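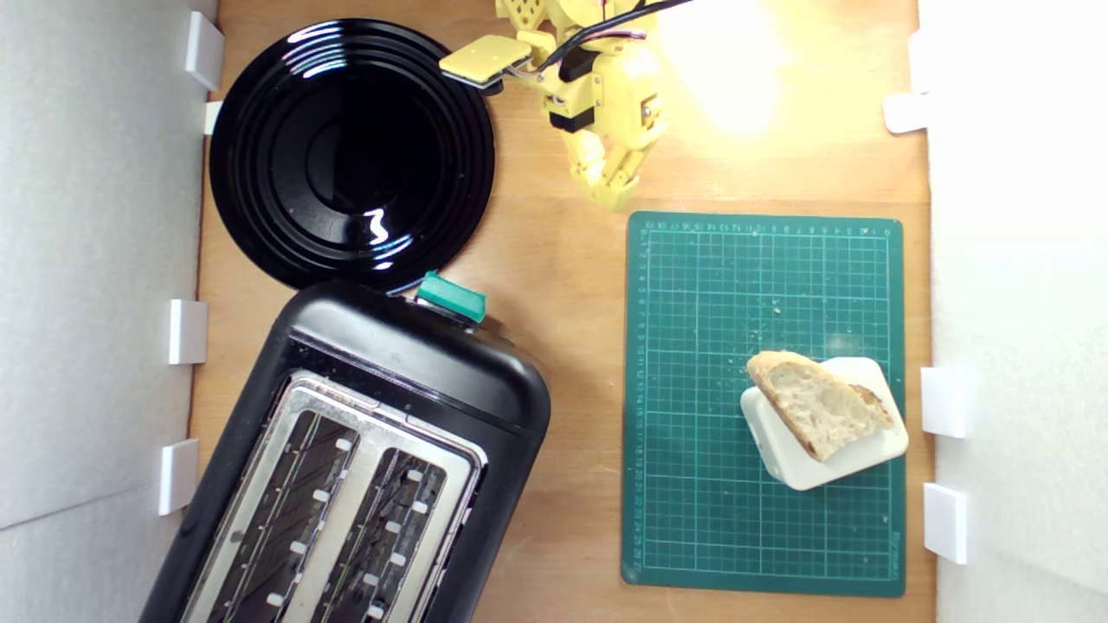 Looking after a two-slot toaster

A plain toaster will go on for years if the crumbs are kept out of it and nobody pokes at the wires with a knife. The notes on this page cover daily use, cleaning, and what to do with the plate and board that usually live beside it. They apply to most two-slot models with a push-down lever.

Where to put it

Stand the toaster on a hard, level surface, clear of curtains, kitchen roll and anything hanging from a wall cupboard. Leave a hand's width on every side that gets warm. The casing can stand at an angle to the wall if that makes the lever easier to reach, and on a narrow worktop this often works better than lining it up straight.

Check the flex before you settle on a place. It should reach the socket without being pulled tight and shouldn't run behind the hob or over the edge of the sink.

Wooden tops need a little more care. Crumbs left under the feet will scratch the finish when the toaster is moved, so lift it and don't slide it. Wipe the wood along the grain with a cloth that has been wrung out well, then dry it.

Cleaning, step by step

1. Unplug the toaster and leave it until the metal is completely cool. First thing in the morning, before breakfast, is a good time.

2. Pull out the crumb tray, if there is one, and empty it into the bin. Wash it in warm soapy water and dry it thoroughly. My old Jundden had no tray at all and had to be held upside down over the sink.

3. Tip the toaster over a sheet of newspaper and tap the sides with your palm. Turn it round and do the same again. Don't shake it hard, as the wire guards bend easily.

4. Brush out the slots with a dry pastry brush. Work downwards and keep the bristles away from the heating elements. No water and no spray inside, ever.

5. Wipe the steel top with a barely damp microfibre cloth. Brushed steel has a direction to it, and rubbing across the lines leaves marks. For brown spots use a paste of bicarbonate of soda and water, leave for 4 minutes, and wipe off.

6. Clean the lever and the plastic casing last, with the same cloth. Glossy plastic shows every smear, so finish with a dry one.

A monthly clean is enough for two people. Sieglinde Janssen, who shared this routine with me, does hers every April as well with the flex and plug wiped down.

Toasting a single slice

Put one slice in either slot and turn the dial down a little from where you would set it for two. Some toasters are marked for one slice on a particular side, so look at the top before you start. Thick or uneven bread should go in with the flatter end down. If it leans against the guard it will brown more on that side – turn it round halfway through.
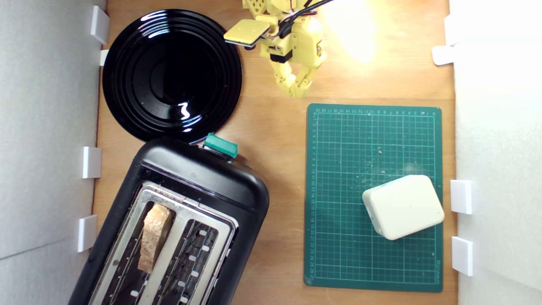 The plate and the board

Keep the plate close enough that the toast goes straight on to it. Dark glazed plates show crumbs and water marks more than pale ones do, and the ridges hold butter. A soft washing-up brush gets into them better than a sponge.

A cutting mat of the bendy sort can be washed at up to 70 degrees if the maker says so. Otherwise wash by hand and dry it flat, as it may curl if left leaning against a warm wall. Swap it when the cuts are deep enough to catch a fingernail.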